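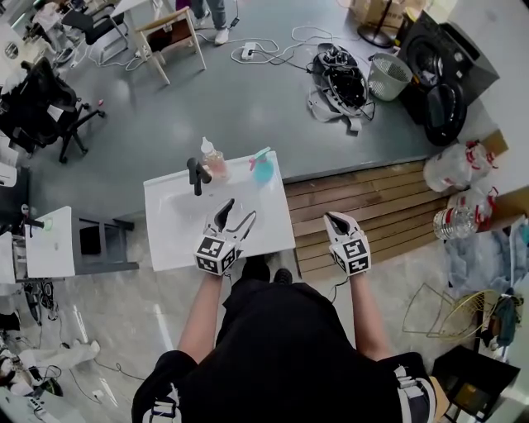
Small vanity unit in the work room: black tap, white basin, and a slatted platform I can't decide about

Forum: Bathrooms, Basins and Plumbing

sofia_spanos
August 30, 2014

Hi all, long-time reader and I think this is my second ever post, so be gentle. We've finally got the little sink in at the Mullmont place and I'm chuffed to bits with it, but I've got a few questions and my other half is sick of hearing them.

It's the Fitavora vanity, the small white one, and it came to £175 with the waste included. The tap was extra, a black Pledard one, and I put it at the back left and not in the middle because I wanted the right-hand side of the basin clear for filling buckets and rinsing things out. The basin takes up nearly all of the top, so there's hardly any ledge. The hand soap (pink stuff in a clear pump bottle) lives behind the tap and my spray bottle has the back right corner, and that's your lot, you couldn't fit a toothbrush mug on there as well.

So, questions.

Black taps. What do you wipe them with? We're in a hard water area and I've already been told off for using a scourer.

Is there a tidy way of getting a bit more shelf without drilling the wall? I don't want to drill the wall.

And the wooden platform to the right of the sink, the slatted one. It was already there when we took the room on. I like it! It's nice underfoot. But I've got a nagging feeling about having slats next to a sink, with the drips and the fluff and everything else that goes down between them. Keep or chuck?

Ta in advance x

ShadiH
Oh I like that, very neat. I've got a black tap in our downstairs loo and all I use is a damp microfibre cloth and then a dry one straight after. The dry one is the bit that matters. If you leave the water to dry on it you get the white rings, and then you get cross, and then you reach for something you shouldn't.

Please no vinegar sprays left sitting on it. I did that on the first one, went off to make a brew, forgot, and it came up patchy round the base. Had to live with it for two years.

Dexter N-T
I'm going to be the miserable one about the platform. Chuck it.

I had duckboards in a utility room for ages and when I finally lifted them up the underneath was disgusting. Grey felt, basically. Hair, washing powder, a peg, something that had been a leaf. Your smooth grey floor is about the easiest thing in the world to mop and you've got a load of slats sat on it stopping you from mopping it.

sofia_spanos
@Dexter N-T I KNEW somebody would say this. I haven't looked underneath. I'm not sure I want to.

@ShadiH thank you, microfibre it is. Does it matter which sort? I've got the cheap yellow ones from Mansour's on the corner, they come in a big bag.

ShadiH
The cheap yellow ones are exactly what I use. Wash them without fabric softener or they just push the water about.

Vusi Modise
Disagree with Dexter there, sorry mate. I fitted slatted boards beside the sink in my dad's workshop and they're brilliant if you're standing there for any length of time. A hard floor kills your knees. The trick is to have it loose so that you can tip it up against the wall once a week and get the mop under. If it's screwed down or too heavy to lift then I'm with Dexter, get rid.

Sofia, can you lift yours?

sofia_spanos
@Vusi Modise one end, yes. The whole thing, on my own, not really. It goes quite a way across towards the right side of the room.

Vusi Modise
Then cut it in two! Or just get somebody to cut it. Put a bit of a gap between the halves and you'll be able to shift each one by yourself. Rub some oil into the cut ends while you're at it, end grain drinks up water like nobody's business and that's where it'll go first.

Dexter N-T
So the answer to "should I keep the thing that's a pain to clean" is "buy a saw". Righto.

Vusi Modise
Everyone should own a saw Dexter.

samer_k
Morning. Plumber here (retired, mostly, my knees are with Vusi's dad).

Offset taps on a small basin are a good shout and I don't know why more people don't do it. The one thing to watch is where the water lands. You want the stream to hit the bowl somewhere near the waste. If it lands too far forward on the front slope you get splashback over the front edge every time and it runs down the face of the unit. With a shallow bowl it's worse. Turn it on full for a few seconds and stand there in a light coloured top, you'll soon find out.

If it does splash, turn the isolator down a touch. You don't need full mains pressure to wash your hands.

As for the vanity itself, look after the edges. Moisture gets in at the bottom where it meets the floor. Run your finger along and if you can feel a gap, put a thin bead of silicone round it.

sofia_spanos
That's so helpful, thank you Samer. I've just been and done the light coloured top test (my good cream jumper, should've thought that through) and yes, I got splashed. Not loads, but there's a line of dots across my tummy. I'll have a fiddle with the isolator tonight.

There's a pair of my black shoes living directly under the sink at the moment as well so I suppose I'd better move them before they get dripped on.

ShadiH
Shoes under the sink, we're all at it. Ours are wellies.

Dexter N-T
Can I be miserable again?

The extension lead on the floor. I know it's not right up against the basin but water and a power strip lying on the ground in the same room gives me the heebie-jeebies, and there are cables all over. If you're filling buckets at that sink and carrying them across, you'll go over one sooner or later. I'd want the lead up on the wall or under a desk, at the very least off the floor.

sofia_spanos
No, that's a fair cop. I've been meaning to get clips. It's on the list, under "sort out the chairs" and "buy a proper bin".

samer_k
Seconding Dexter on that one. Move it up the list please. Get a spark to have a look at what sockets you've got if you're running everything off a single strip, it may be cheaper than you think to have another double put in.

Vusi Modise
Thirding. And I'd do it before the saw.

Dexter N-T
Framing this page.

sofia_spanos
OK OK, clips first! I'll go to Mansour's tomorrow.

Any thoughts on the shelf thing though? The soap behind the tap is driving me up the wall. You have to reach round the spout to get to the pump and then you drip all the way back. I can't put it on the right because the spray bottle's there, and I want the spray to hand for wiping the basin down.

ShadiH
Swap them? Soap in the right corner, where your hand goes anyway, and hang the spray bottle by its trigger off something. I've got a little tension rod inside the cupboard for mine. They dangle there quite happily.

Also that's a cracking colour combo on the spray bottle, teal with a pink trigger. Where's it from? I want one.

sofia_spanos
Haha it's just an empty one I got from the market in July, there was a stall doing them in all sorts of colours. I fill it with water and a squirt of washing-up liquid.

Swapping them is so obvious that I'm a bit embarrassed. Doing it now.

Vusi Modise
If you still want more shelf, measure from the top of the unit up to wherever your hand naturally goes and get one of those freestanding over-basin racks with legs. You'd need to check it clears the tap though. Mine missed by a whisker and I had to send it back. I wouldn't bother personally, they look a bit cluttered on a small sink.

samer_k
I'd leave it bare. Every basin I ever went back to that had a rack over it had a ring of rust where the feet sat.

What size waste did you get with the Fitavora by the way? I've heard people grumble about the trap being a tight fit in the cupboard.

sofia_spanos
No idea on the waste size, I'd have to dig the leaflet out. The trap went in all right, though there was some swearing. The only number I wrote down was the gap I needed behind the unit for the pipe, and that was 23mm, in case it's any use to anyone else buying one.

samer_k
That's a useful one, ta. They don't put it on the box.

sofia_spanos
Update! Soap moved to the right corner and it's SO much better. Isolator turned down a smidge, no dots on the jumper this time (old jumper). Clips bought, first few are up, and the lead's going along the skirting this weekend.

And I lifted the end of the platform.

Dexter, you win. I'm not going to describe it. There was a peg.

Dexter N-T
There's always a peg.

Vusi Modise
Hoover it, mop it, oil it, cut it in half. It'll be lovely. Don't let him talk you out of it.

sofia_spanos
I'm keeping it for now, sorry Dexter! I do stand there a lot and it really is kinder on the feet. If I haven't cleaned under it again by Christmas you're all allowed to shout at me.

ShadiH
Setting a reminder.

Related threads
Black tap gone patchy round the base, can it be saved?
Duckboards and slatted mats: oil, varnish or leave bare?
Pledard mixer dripping from the spout after fitting
Smallest vanity you've managed to squeeze in
Tidying leads in a room with one double socket
Silicone round the bottom of a unit, yes or no?

Contact the moderators | Forum rules | Copyright remains with the individual posters | Back to top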